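I'd been wanting to talk to Tegwen Rosser since January, when she emailed to say she'd bought a robot arm for the price of a decent second-hand car and was "either very clever or very daft". She runs a small seed-testing lab with her brother Osian, and the kit is the Grunik bench arm, sold with a two-finger gripper and a wrist camera. I'm reviewing the same bundle, so I went over with a notebook and a lot of questions.

First question, obviously: why?

"Vials," she said, before I'd got my coat off. "We had 861 of them to move in one batch. Osian did 855 and then went home with a bad neck, and I did the last ones in a foul temper. I ordered the arm that night."

The box came with the arm, the gripper, the camera, a power brick and a manual that Tegwen describes as "translated by someone in a hurry". Setting it up took her 2 evenings. The bit that ate most of the time was getting the camera and the arm to agree on where the table was – I had exactly the same trouble, and it was lovely to hear someone else moan about it!

"The screen tells you calibration is complete," she said. "It doesn't tell you if it's any good. Emlyn Gethin on the support line was the one who told me to run it again with the blinds down. He was brilliant, mind. I'd pay for him and skip the manual."

I asked what the arm finds hardest, expecting her to say the lids. She shook her head.

"See-through plastic on a white table. You and I look at it and there's a vial. The software looks at it and it's got a bit of cloudy nothing and a great big shadow, and sometimes it likes the shadow better." 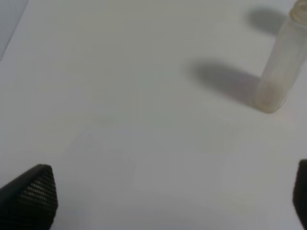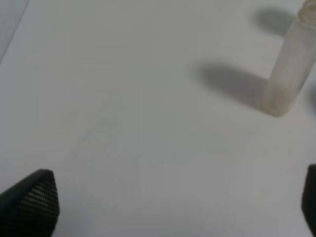

She has tried a few ways round this. A dark mat helps, but she doesn't like it because she can't spot spilt seed on it (it's tiny stuff, some of it, you'd cry). Moving the lamp helps too. What she really wants is for Grunik to let her turn down how much notice the software takes of shadows, and at the moment that setting is locked unless you pay for the Nikano add-on.

"That's cheeky," she said. "Put that in."

So I have. I haven't paid for the add-on either, so I can't tell you if it's worth it.

We got on to the gripper, and here she was much happier. The ribbed pads are sold as spares and clip on without tools, and she's still on her first set. My own worry was squashing things, and she laughed and said she'd spent a whole afternoon on the force setting with a bag of old vials. She leaves it at 9 now and hasn't touched it again.

Would she buy it a second time?

"Yes, but I'd wait for a sale. And I'd ask Osian first. He still calls it my lodger."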